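Table Care Tips I Don't Believe, and a Few I Do

By Corey Brunton

I have been fixing up secondhand tables in my garage for years, and readers of this page send me tips almost every week. Most of them came off a card in somebody's grandmother's recipe box or out of a short video with cheerful music. I try the ones that sound harmless. Results below, in no special order.

Mayonnaise on white rings
Ruby-Lee Cartwright swears by this one and has written to me twice about it. The idea is that the oil works into the finish and pushes out the moisture. I left mayonnaise on a cloudy ring overnight. In the morning the ring was fainter and the garage smelled like a deli. I did the ring next to it with plain petroleum jelly and got the same result with no smell. If the ring is dark, forget both. Dark means the water got through the finish and into the wood, and you are looking at sanding.

Walnut meat on scratches
Works on a shallow scratch in a dark finish, for a while. It's a bit of brown oil in a groove. A wax filler stick does it better and doesn't go in your mouth by mistake.

Lemon oil "feeds" the wood
Wood is dead. It isn't hungry. Most store-bought lemon oil is mineral oil with scent in it, and on a sealed top it sits there collecting dust until you wipe it off. A barely damp cloth followed by a dry one has done fine on everything I own, including a kitchen table stamped 1941 on the underside.

Tea bags for cleaning
I can't tell the difference between a tabletop wiped with cold black tea and one wiped with water. Neither could Kane Sheehan, and I made him look at it under a shop light.

Vinegar and olive oil polish
The recipe changes every time I see it. Vinegar can dull some older finishes, so test it underneath first, and if you're going to that much trouble you may as well use paste wax. Thin coat, let it haze, buff. Once or twice a year is plenty. I do mine in September when the windows can still be open.

Tightening hairpin legs with glue
Please don't. Wobble in hairpin legs usually comes from screws that have worked loose in the top. Turn the table over on a blanket and snug them by hand. If a screw just spins, pack the hole with toothpicks and wood glue, let it dry, trim them flush and drive the screw back in. A power driver on full will strip the hole again in a second.

Felt pads that "never fall off"
They fall off. On thin metal legs they fall off faster, there's so little for the adhesive to hold. Rubber caps sized to the rod last longer, though the cheap ones can mark a wood floor. Check them when you sweep.

Cork under everything
I came around on this one. A vase with an unglazed foot will scratch a finish a little every time somebody slides it over to make room, and a slow seep from the bottom can sit there for days. A thin cork disk stops the scratching but not the seep, so lift the vase when you change the water and feel underneath. Bags are worth a look too. Zipper pulls and buckles have done more damage to my tables than any dinner.

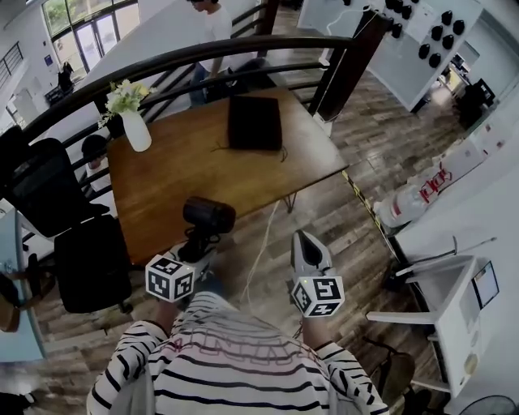
Sun fading
You'll hear that turning a table now and then evens out the color. It helps if the light comes from one side only. It does nothing for the pale patch under a runner that never moves, so move the runner.

Hair dryer on a water mark
Low heat, keep it moving, stop after a minute or two. It has cleared fresh marks for me and done nothing at all to old ones. On high heat I blistered a shellac top that I had just finished, and I'm still annoyed about it.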